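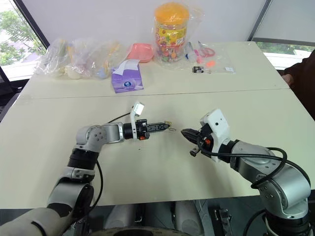
Small metal things never belong to anybody, according to Manju Pant, and they always end up on the table because the table is the one place where somebody else might claim them. We heard versions of this so often during the home visits in Ultdale that we came to treat it as a finding in its own right, and it shaped the way we sorted our notes on rings, clips, hooks and all the other bits and pieces that a household keeps without quite deciding to keep them.

In 36 homes we asked people to talk us through whatever was sitting out on the main table, and to tell us (as fully as they liked, and many of them liked to very fully indeed!) how long it had been there and where they thought it ought to go. The larger household items gave very little trouble. People had a favourite spot for a tissue box and could tell us why, and when things were pushed back into a row against a wall most people were happy to call that tidy. The little metal pieces were another matter altogether. In 20 of the homes at least one was described to us as "waiting", and when we asked what it was waiting for, the answers wandered pleasantly through half-finished repairs, lost bags and curtains that had since gone to a cousin.

Colour and shape seemed to matter more than we had expected. A thin loop on a white tabletop is easy enough to spot from a chair, and yet several people told us they had wiped around one for weeks. Tables made of two sections pushed together came up again and again in this part of the conversation, as the join was thought to swallow anything small enough, and Harish Dhillon had taken to running a butter knife along his every January. Hooks fared rather better than loops. A bent hook suggests its own use to nearly everyone, and so it tends to be given a nail or a drawer, while a loop or a clip could have come off almost anything and is left where it is. We have kept the two apart in the coding for that reason, even where a participant spoke of them in the same breath.

Figure 2 shows an example of each kind. The first view has a small metallic loop resting on a white tabletop, with household items in a row at the wall beyond it; the second has a shiny silver hook with its tip turned back upward, and a purple tissue box further off.

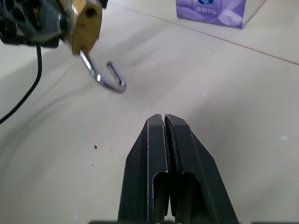

3.2 What people called them

Naming was done by the participants, in their own words, before we offered any of ours. Duván Taipe used "bits" for everything smaller than a spoon, and Kusum Joshi had separate words for the pieces she meant to use and the ones she had given up on. We have kept these household names in the tables that follow and put our own coding terms beside them in brackets.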